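Why Shadows Have Soft Edges

Science for Ages 9 to 12
Histum Learning Pages, Unit 4

A shadow is a place that light cannot reach because something is in the way. Light travels in straight lines. When it meets a solid object, such as a book or your hand, it is blocked. The area behind the object gets less light, so it looks darker.

Many people think a shadow is one flat, dark shape. Look closely and you will find two parts. The dark middle is called the umbra. The paler border is called the penumbra. Both words come from Latin. Umbra means "shade," and penumbra means "almost shade."

The penumbra exists because most lamps are wide. A wide lamp sends out light from many points at once. At the edge of a shadow, light from one side of the lamp gets past the object, but light from the other side does not. That spot is partly lit. Moving outward from the umbra, more and more of the lamp comes into view, and the surface gets brighter little by little. 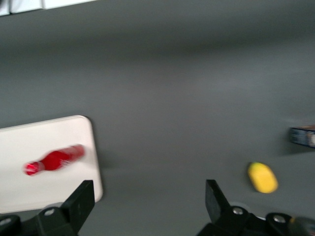 The size of the penumbra depends on three distances: the width of the lamp, the distance from the lamp to the object, and the distance from the object to the surface. A small lamp makes a sharp edge. A wide lamp makes a soft one. Lifting the object away from the surface also makes the edge softer.

The sun works the same way. It is very large, but it is so far away that it looks small in the sky. The shadow of your shoe on the sidewalk has a crisp edge. The shadow of a tall flagpole is crisp near the base and fuzzy near the tip, where the light has farther to go after passing the pole.

On a cloudy day the whole sky acts as one huge lamp. Light arrives from every direction, and the penumbra spreads out so far that you may not see a shadow at all.

Try It: Measure a Penumbra

You will need a flashlight, a desk lamp with a wide shade, a ruler, a coin, tape, a pencil and white paper.

1. Tape the coin to the end of the pencil.
2. Darken the room and shine the flashlight straight down at the paper. Keep it 19 inches above the paper.
3. Hold the coin 4 inches above the paper. Measure the gray border of its shadow.
4. Raise the coin slowly and measure again.
5. Repeat with the desk lamp at the same height.

Write your results in a table with one row for each height. Do not look straight into either lamp, and never look at the sun.

Words to Know

Opaque: lets no light through.
Translucent: lets some light through but scatters it.
Umbra: the darkest part of a shadow.
Penumbra: the partly lit border of a shadow.

Next page: Eclipses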